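Subject: Re: folding the big sheets on your own

List members,

On Tue 7 March, another member wrote:
> I have 2 flat sheets to fold every wash day and they end up in a ball
> at the bottom of the closet. Is there a trick for one pair of hands?

Oh, there is, and I love this question! Start with the top edge. Get a good pinch of each corner, pull until the edge is straight, and let the rest hang. Most of the wrinkles go by themselves once the weight is underneath.

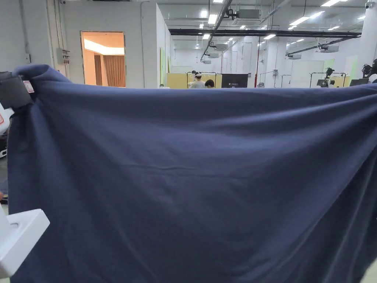 Linen lead, Vevside laundry room
List co-moderator

A dark navy one is my favorite to practice on — the overhead light shows you every crease. Bring the corners together, run a hand down the fold, then lay it on the bed for the last turns. I clear the bed first, every time. Clothes, papers, pens, they all find their way into the folds (I have washed a pen with a Tikkanen duvet cover and I still think about that cover). 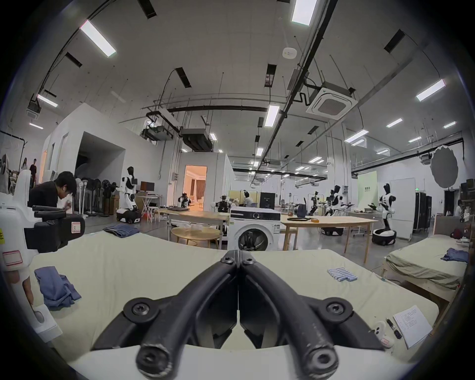
Should the sheet be ironed before it's folded?
Only if you like a crisp edge. A sheet folded promptly and smoothed by hand is fine for everyday beds.

Cotton also behaves better if you don't stuff the drum. Two big sheets and a couple of pillowcases is my limit, and I give each sheet a hard shake before it goes on the line.

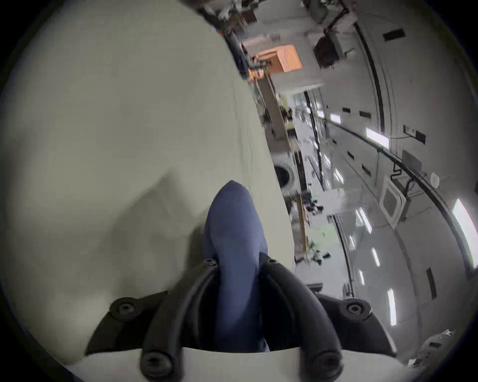 Then store the set inside one of its own pillowcases. I started doing that last August and the closet is a joy to open now! Do write back and tell us how the next wash day goes.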